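Progress report no. 3 — Film in Lessons, Praltville schools
To: Ditte Bech, Vieira Fund
From: Raquel Bettencourt
23 November 2023

Ditte, sorry this is a few days over. Grades were due and then the copier died. I've kept to your headings where I could and run a couple together where there wasn't much to say.

Where we are

All the middle grades at Beltovby are now doing at least one film-based lesson every two weeks. Flerkell joined properly this term, after the slow start I told you about in the last report. Total students reached so far is 535, counted once each, even the ones who get it in both science and English. I know you asked for that to be clear. It wasn't clear last time, my fault.

Quick reminder of the model for anyone at your end reading cold. Short clip, no longer than a song. No narration if we can help it. Kids watch once in silence, write for a while, watch again, then talk. The teacher doesn't say what the clip is "for" until after the second viewing. Then it goes into whatever the class is meant to be studying — erosion, persuasive writing, ratios, whatever.

What's working

The silence. Teachers hated the idea in September and now they're the ones defending it. Aníbal Sampaio used a clip of a river delta from the air with his sixth graders and got more questions out of them than he could put on the board. He ended up leaving them taped to the wall for the whole unit and the class crossed them off as they got answered. Some never did get answered. He's fine with that and so am I.

Writing before talking. The quiet kids come in with something on paper so they aren't starting from nothing. We're seeing longer first drafts in English at Beltovby. I don't want to oversell this, we have no comparison class, but the teachers who've had the same kids two years running all mention it.

Math was the surprise. I had more or less written math off in the proposal. Nuno Bragança asked if he could try a time-lapse of a parking lot filling up, and it turned into a full week on rates. His write-up is in the shared folder, it's the one to read if you only read one.

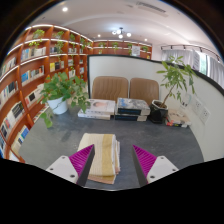

Aníbal, reading the draft of this section, wrote back that I was making it sound too easy. His point was that the delta lesson took him an entire evening to prepare, most of it hunting for the clip, and that a teacher with a new baby or a second job would have given up and used the textbook. He would like the report to say so. So it says so.

And he's right. Finding clips is the biggest time cost by far, bigger than we budgeted for. Which brings me to

What isn't working

The clip library. We promised a searchable library by the end of this term and what we have is a spreadsheet. A decent spreadsheet, but it's sorted by who found the clip, and no teacher goes looking that way. They look by topic and grade. Benvinda Lobo has started re-tagging in her planning periods, which she shouldn't have to do. I've asked for the item under Money below to cover her time.

Permissions have also been slower than hoped. Several of the best clips are from features and the district wants each one checked before it goes in a shared folder. Fair enough. Meanwhile people are using their own discs in their own rooms, which works but means nothing gets passed along.

Projectors at Flerkell. Two rooms have bulbs so dim you have to pull the blinds and tape the gaps. The school says replacements are on order. They said that in the last report too.

Also the reflection sheets. We designed a one-page sheet for teachers to fill in after each lesson and hardly any are coming back. The ones that do come back say "went well." Going to drop the sheet and replace it with a short conversation once a month, with me taking notes. I'd like your OK on this because the sheet was named in the grant as our main evidence.

Training

We've held three afternoon sessions this term. First was the basic model, second was on picking clips, third was on what to do when a discussion goes dead. That last one was easily the best, and mostly because Nuno stood up and described one of his own lessons falling flat and had everyone in the room take it apart. He'd picked a clip he loved. The kids saw nothing in it. He then spent the whole period explaining why it was good. Everybody had a version of that story.

Turnout dropped for the second session, it clashed with parent conferences at Flerkell. I should of checked the calendar. Notes went out to those who missed it.

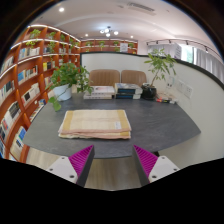

For the spring I want to move away from sessions led by me and toward teachers visiting each other's rooms. It's cheap apart from sub cover, and people keep saying they learn more from twenty minutes at the back of a colleague's class than from any slide. Benvinda has offered to be the first one visited. Aníbal says he'll go second if hers isn't too good.

Money

We're on track overall. Less than planned on equipment, more on sub cover. One request: I'd like to move 2,000 dollars from the equipment line to staff time, so the library tagging can be done properly and paid for. No change to the total. If you need that on the official form, send me the form — I can't find it on the fund's site, the link goes to last year's.

Discs and licenses came in under. The travel line hasn't been touched.

What students say

I asked a few classes what they'd tell you. Mostly they'd tell you they want longer clips. One seventh grader wrote that she likes it when the teacher doesn't know the answer either. Another wrote that the second time you watch something it's a diffrent movie, which I've been repeating to everyone since. One boy thinks we should do horror. We are not doing horror.

A few complained about the writing, saying it spoils it to have to put it in words right away. Worth listening to. Some of the art teachers let kids draw first instead, and I want to try that more widely.

Next steps

Library re-tagged by topic and grade, usable by February.
First round of classroom visits at Beltovby, then Flerkell if sub cover holds up.
Math group set up under Nuno, small, only people who asked.
Monthly conversations in place of the sheet, pending your reply.
Permissions list to the district in one batch instead of in dribs and drabs.

One thing I haven't settled is the end-of-year showing. The original plan was an evening where students present clips they'd chosen themselves and teach a short lesson to parents. I still love it. Beltovby's auditorium is booked most of the spring with the musical, so we may end up doing it in classrooms, several at once, with parents moving between them. Could be better that way. Will write once I've talked to both principals.

Nuno's write-up and the clip spreadsheet are in the folder, and the budget sheet will follow once the office has signed it. Call if anything's unclear, after school is best.

Raquel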